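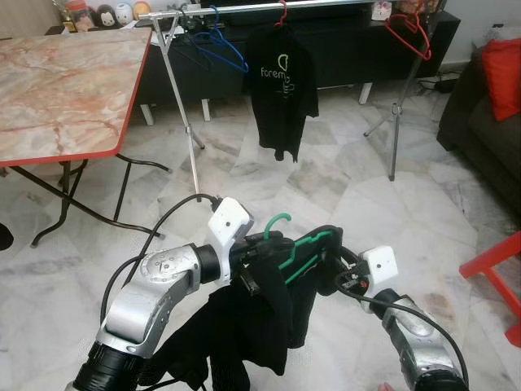 I'm done folding T-shirts. I folded them for years, in tidy little squares, and every morning I'd yank one from the bottom of the pile and wreck the whole stack. So back in August I bought 23 plastic hangers (mismatched, cheap, three colors I'd never have picked) and now every shirt I own hangs up! 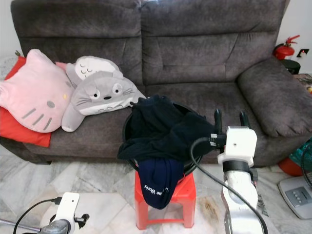 My sister says hangers take longer. Maybe, but a basket of clean clothes can sit in my living room for three days if folding is what comes next. Hanging I'll do right away, even when I'm tired. Socks can stay in a heap, I don't care.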